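Stop Buying Grippers on Payload

Most gripper comparisons I read start with payload and end with price. I think both belong near the bottom of the list, at least for anyone picking up small, light things that bruise.

We spent most of December with two grippers on the same arm, the Emton two-finger and the softer one from Penrose. The data sheets made it an easy call. The Emton closes harder, opens wider and is rated for 1,000 hours before the pads need replacing. On paper there was no reason to look at the Penrose at all.

Then we ran picks. We did 324 with each, same arm, same Sukeo controller, and the gap went the other way. The Emton lost 50 of them and the Penrose lost 20. Grip force had very little to do with it. Nearly every miss was decided before the fingers closed, because the hand came in a little off center and the object rolled out of reach. The Penrose fingers are slimmer, so the wrist camera could see past them for longer, and the arm got one more correction in before contact.

Huguette Poirier, who ran half the trials, thinks I am making too much of this. Her view is that a better controller would fix the approach with either hand, and that I am blaming fingers for a software problem. She may be right. But people buy what exists today, and today the view from the wrist matters more than another few newtons.
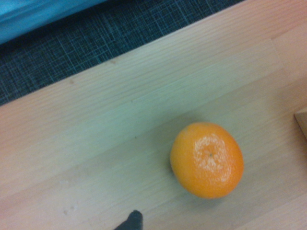
So my advice is to ask for footage before you ask for a quote. Get the wrist camera view of the last few inches of an approach, on something round, on a plain table. If the fingers hide the target at the point where it counts, you will be paying for that every day. Flosstead was willing to send us clips like this when we asked about their new model. Two other sellers sent us a brochure.

I would still pick the Emton for boxes and metal parts — it holds a flat side better than anything else we have used. For fruit I would take the weaker hand, and I would spend the money saved on a second set of fingers.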